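Test Tubes and the Rack They Stand In
A science page for young readers, by Sowmya Naidu

Have you ever tried to stand an egg on its end? It rolls over every time. A test tube has the same problem. Its bottom is round like the end of your finger, so it cannot stand up alone on a table. It needs a rack.

A rack is a very simple piece of furniture for glass. You can think of it as a tiny bunk bed. Upstairs there is a rail with a row of round holes. Downstairs there is a board with shallow round hollows. The tube goes down through the hole and its bottom rests in the hollow. Now it is held in two places, and it cannot fall to the left or to the right.

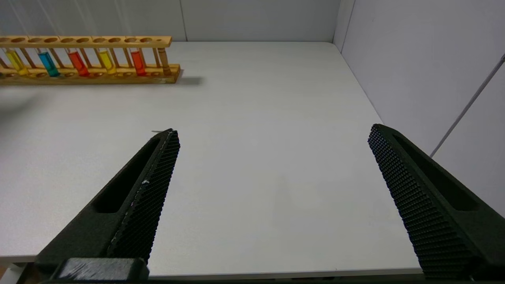 Racks can be made from wood, plastic or metal. Wood is kind to glass. If you put a tube down a little too fast, the wood makes a soft knock and usually nothing breaks. At the Rosedholm children's lab, where I teach in July, we have one old wooden rack which is full of stains from many summers, and the children always choose this one first.

Why is the bottom round?

There are two good reasons. The first is cleaning. In a square corner the dirt likes to hide, but a round bottom has no corners, so a brush can reach everywhere. The second is heat. When glass gets hot it grows a very little bit, too little for your eyes. A round shape grows evenly. A sharp corner can pull on itself and crack.

Why is it glass?

Glass lets you look inside. If a liquid changes color, or makes bubbles, you see it at once from every side. Glass also does not mix with most of the things we put in it, so lemon juice stays lemon juice.

Colored water is very nice for a first experiment. Pour it slowly, and then look at the wall of the tube. Not all the water goes down together. A part of it stays on the glass, near the rim or in a thin line.
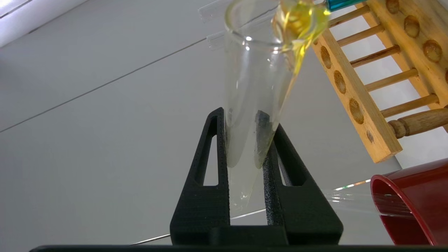
Water likes to hold on to glass – scientists call this adhesion. Water also likes to hold on to itself, and this is called cohesion. Look at rain on a window and you will find both. The drop sticks to the window, and it also stays together as a drop.

Try it at home

You need a clear glass, some water, food coloring and an adult to help you. Mix 50 milliliters of water with 2 drops of color. Pour it into the clear glass, tilt the glass gently, and then stand it up again. Watch the line the water leaves behind. Does it run down fast or slow? Now do the same with a spoon of honey in a second glass. Which one arrives at the bottom first?

Write your answer down before you wash the glasses. And please wash them soon – dry honey is very hard to remove!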